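# Tying, folding, and a lot of patience

It is already the end of January and I didn't write anything since the semester started, so I want to tell about our student project. Some of my old classmates ask me what I am doing in Kastdale, and my answer "robot class" is too short for them.

The course is a project course. Every team gets a task and has to teach a pair of robot arms to do it, by giving them many demonstrations made by people. My team has 8 students, from three different departments, and we chose the soft things: cloth, straps, ribbon. The other teams chose cups and blocks. In the first week we thought we were brave. In the second week we understood why the other teams chose cups and blocks.

A cup has the same shape on Monday and on the next morning. A strip of fabric does not. You put it down and it makes a small wave, and when you take it again the wave is in another place. For a person it is nothing, the fingers feel where the cloth is. With grippers you feel very little, so you must look more and move slower. I am right-handed, and I learned that my left hand is lazy. It wants to only hold and wait.

Our project is called Buvness. Please don't ask me what it means, we chose the name late in the evening and then it was already printed on the form. The final show is in the spring, and there is a student competition too, the Plondadent Cup, where the robots have to do one soft task in front of the judges. We decided to tie a simple loop and pull the end through. It sounds like kindergarten, I know.

Our plan says 1000 good demonstrations. Until yesterday we had 896. The word "good" is important here, because we record more than we keep. If the strip falls on the floor, we delete. If somebody talks to the person who is demonstrating and this person stops in the middle to answer, we delete also. In total we have recorded 2595 tries, and I think many of the deleted ones are mine from the first weeks. I was not angry about it, only a little bit ashamed – my teammates were kind and said that their first ones were also bad.

On Thursday I had the long turn in the lab. I like the evening turn because the corridor is quiet and I can find my rhythm. I pick up the strip, twist, let the loop stand, bring the other gripper near, close. Then I open everything, put it flat and start again. After one hour my wrists become tired and my loops become smaller and smaller, so now we have a rule that we change the person after forty minutes. I wrote this rule on a paper and I am the one who forgets it most often.

The twist is the difficult part. If I turn the strip too much, the loop falls to one side and the second gripper has nothing to catch. If I turn it too little, there is no loop, only a bent strip. When it stands up well, I try not to breathe too strong.

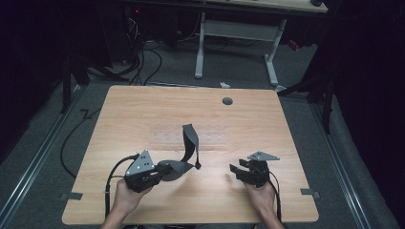 Our team's second operator told me that evening that I wait too long before I bring in the free gripper, and that the robot will learn my waiting also. I didn't think about this before. I believed that slow was always safe, but if I stop for three seconds each time to admire my loop, then the arms will stop for three seconds too. So on the next turn I tried to begin with the right hand earlier, while the left was still twisting. It was not beautiful but it was faster.

We made a first training with the old data last week, using a small program from the Mirzaei toolbox that our course gives us. The arms picked up the strip, made a kind of half loop and then waited. I laughed, because I recognized myself!

For the next weeks we have to finish the missing demonstrations and then start again with the training. I also have an exam in statistics, so maybe I will be quiet here for some time. If you have worked with cloth or rope in your class, please write me how you kept the twist the same every time. I have tried counting in my head, and it helps until I reach the number four.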